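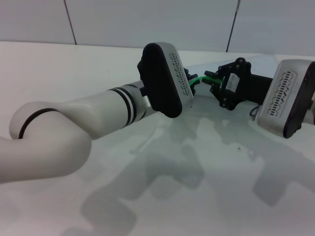

**DRAKACH, October** — Visitors filled the front hall at Zallik for most of the afternoon as the company opened its doors to neighbors, school groups and anybody else who had ever wondered what goes on behind the loading gate. The favorite stop, judging by how slowly the line moved past it, was the white table where two robot arms face each other and hold a short green cable between them, one end in each gripper.

Margit Farkas, who runs the cable handling work at Zallik, stood beside the table from the first group to the last and seemed happy to answer the same questions all over again (yes, the arms can be stopped at any moment, and no, they don't get bored). "A cable is a funny thing to hand to a robot," she told one group of parents. "It bends, it twists, it never lies the same way twice. People do this with their fingers and don't give it a thought, and we've spent a good long while on it!"

Groups of up to 8 were taken through at a time, so that the smaller children could get close enough to see the fingers. Zallik counted 829 visitors by closing, well ahead of the 600 it had planned for, and the coffee had to be topped up from the bakery across the road.

Tsegereda Kahsay, a teacher at the Plavell school, brought her class over on foot and said they talked about the green cable all the way back. Several of them wanted to know whether the arms could tie shoelaces. Farkas promised to think about it, and has invited the class to come again in the spring, when the company hopes to show the arms at work in its new Bárány building.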